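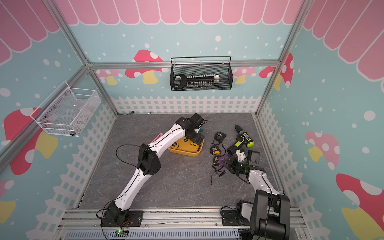 关于我们

内华奇（Nevach）工具整理中心是斯图克（Sturker）职业学校下设的教学与服务部门，面向在校学生、周边小型作坊及社区居民，提供手工工具的分类、收纳、借用与保养指导。中心自成立以来，始终以“物有定位，用后归位”为工作准则。

中心现有场地300平方米，分为借用台、整理区、保养间和一间小型阅览室，登记在册的手工工具共429件，包括卷尺、内六角扳手、批头套装、钳类及各式量具。所有工具均按用途而非尺寸归类：量具入托盘，批头与六角扳手成套存放，零星小件置于壁挂网篮。此种分类方法由哈登（Hadden）校区首先试行，经两个学期调整后，推广至全校各实训室。

教学方面，中心开设“工具识别与整理”基础课程，共9课时，为一年级学生必修内容。课程要求学生独立完成混放工具的分拣、清点与归位，并填写交接单。考核以实际操作为主，不设笔试。每年二月，中心另为新入职的实训教师安排一次集中培训，内容涵盖收纳容器的选用、标签书写规范以及破损工具的报修流程。

服务方面，中心每年接待校外借用者约700人次。借用者须凭有效证件办理登记，单次借期不超过两周，量具类工具须当日归还。归还时由值班人员当面核对，成套工具缺件者，按《借用须知》第四条处理。附近基恩（Keane）木工作坊的学员可凭学员证借用，免缴押金。

中心亦接受旧工具捐赠。捐赠物品经检查、除锈和编号后进入借用目录；不宜继续使用者，留作教学标本。电动工具及刃口严重破损的刀具暂不接收。

开放时间为上午九时至下午四时三十分，寒暑假期间以校门公告为准。团体参观及课程合作事宜，请提前与中心办公室联系，办公室设于实训楼一层东侧，与借用台相邻。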